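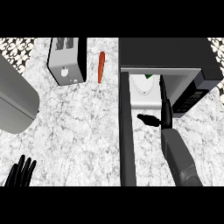

Posted by the Dudindale workshop bench, Thu 30 August
Filed under: vehicle adaptations, transfer aids

Swivel seat base for the Elosetti van, second fitting. The first one went in back in February and came out again because the seat fouled the door pillar at the last bit of the turn. Notes are for whoever picks up the job if I am on the road next week.

Started by taking the old adaptor plate off. Four bolts, two of them stiff. The rear inner one had picked up some rust under the head, so I cleaned the thread in the floor with a tap and put a new bolt in. The other three were fine and have gone back. No cracks in the floor where the plate had been sitting, and the paint underneath was sound.

The new plate moves the turning point forward by 18 mm. I had drawn it at a bit more than that, but then the front of the seat comes too close to the dash when it is facing forward, and the user needs the knee room. With 18 the cushion clears the pillar with the seat upright. It does not clear it with the backrest leaned right back. I have written this on the handover sheet and also on a label on the side of the base.

Seat height is the other thing. Floor to the top of the plate is now 143 mm, which is higher than before because the Kwon turntable is thicker than the one we took out. The customer transfers from a wheelchair with a board, and the board wants to be level or sloping slightly down towards the seat. Going in should still be all right with their present cushion. Coming out will be easier than it was. If they change to a thinner cushion we will have to look again. I don't want to cut the plate down, there isn't enough metal in it.

Load test: 100 kg of bags on the seat, strapped, turned out and back by hand a dozen times. Smooth until the last part of the inward turn, where there was a slight drag. Found the belt stalk touching the trim. Bent the bracket away, tried again, no drag. Then put another bag on the front edge of the cushion to copy somebody sitting forward before they stand. The plate did not lift at the back. There was a small amount of play at the front edge, the same as we see on the other Kwon units.

The catch needs a word. It locks properly facing forward and facing out, but you can leave it resting between the two and it feels locked when it isn't. Anyone with weak hands may not push it the rest of the way. I have put the longer Didura handle on, which helps a fair amount, and turned it so it can be worked with the side of the hand. The rubber grip on it is loose. Glued it once, it moved again, so a new grip is on order.

Wiring: the seat occupancy lead was too short after the move. Made up an extension with proper connectors and a loop of slack, clipped to the underside so it can't get into the turntable. Warning light goes out with the belt in and comes on with it out. Checked with the seat turned both ways.

Job card is 201. The old adaptor plate is on the rack with the same number in paint pen. Don't scrap it until the customer has signed.

Still to do:
Fit the new handle grip.
Torque check on all four bolts after the road test.
Trim the carpet edge behind the plate — it is only tucked at the moment.
Try the transfer with the customer's own board, in the yard, on the level and then with the van on the slope by the gate.
Ask Elosetti whether the shorter belt stalk is approved for this seat. Until they answer, the bent bracket stays as it is and the van stays here.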